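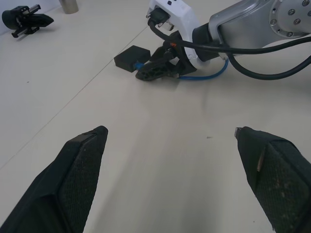
Elli Kauppinen has asked whether the June paste was made to the old recipe or the revised one, as the hinges on the Tekari maps have begun to lift at the corners and the batch label gives only her initials and mine. It was the revised one. The label should have said so, and the entry below is intended to put the record straight.

**June, wheat starch paste, second cooking**

Starch: Genanis, from the opened tub. Water: 230 ml, deionised, added to starch which had been left to soak overnight. The old recipe soaked for an hour only. Cooked in the double pan on a low heat and stirred throughout. The mixture turned translucent sooner than in the first cooking and was kept on the heat for a further period, as the revised sheet requires. Left to cool under a damp cloth, then passed through the horsehair sieve twice.

The paste was smooth after the second sieving. It brushed out well on the thin tissue but felt short on the heavier one – it would not draw out and broke at the brush. A little more water was worked in by hand. The quantity was not measured, and this is the weakest point in the record. Anyone repeating the batch should measure it.

**Hinges, Tekari maps**

The collection comes to some 230 sheets, mostly lithographs on a hard machine-made paper, with a smaller group on linen-backed stock. Only the former are giving trouble. Sheet 349 in the donor's numbering (the numbers run on from an earlier deposit) is the worst: both upper hinges have released along the outer edge, though the inner part is sound and had to be eased off with damp blotter.

Possible causes, in the order in which they should be looked into:

- Surface size on the sheets. The verso takes water very slowly. A drop placed on the margin of 349 stood for well over a minute before it began to sink.
- Paste too thin after the unmeasured addition.
- Drying time under weight. The first group was turned out the same afternoon in order to free the boards for the Roy pamphlets. This was my decision and I would not repeat it.

Elli favours the second explanation. I favour the first, but the third has not been excluded and the same sheets are affected by all three, so no conclusion can be drawn from the hinges already made.

**Trial**

Offcuts from the blank margin of a discarded duplicate, hinged in pairs. One set with the June paste as it stands, one with a fresh cooking to the old recipe, and one with the fresh paste after the verso had been lightly dampened and blotted. All under the same weight until the following morning. Tissue torn, not cut, from one sheet.

Results at first inspection: the dampened set is holding firmly. The other two are much alike, with slight lifting at one corner of each. To be inspected again after a week in the store, where the air is a good deal drier than in the workshop.

**Matters outstanding**

Saimi Lappalainen has the key to the cold cupboard and should be consulted before any of the June paste is thrown away. The jar is on the middle shelf behind the methylcellulose.

The Ratetti order for tissue is to be held until the trial is finished, in case a lighter weight is needed.

Batch labels will from now on carry the recipe, the soaking time and any water added after cooking. Initials alone are not sufficient.

No further hinging on the Tekari sheets until the second inspection. The linen-backed group may go ahead.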